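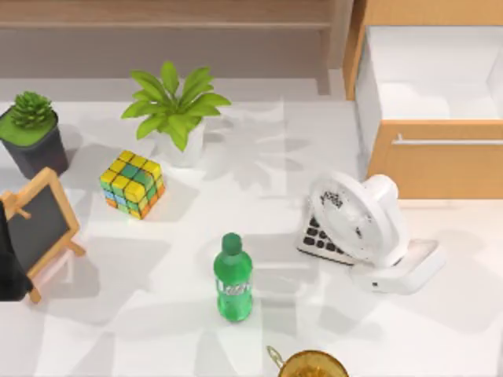

Slide 4. Emergency powers in Venell.
The decree was meant to last 3 months. It has been renewed every spring, last time in March, with 70 votes and hardly any debate.
Read out the first paragraph of the decree – slowly.
Foreign ministry: silent on the Terker border camps. Some 3000 people are still waiting there.
Ask the room who has read the renewal text.
Pause, then slide 5, press coverage.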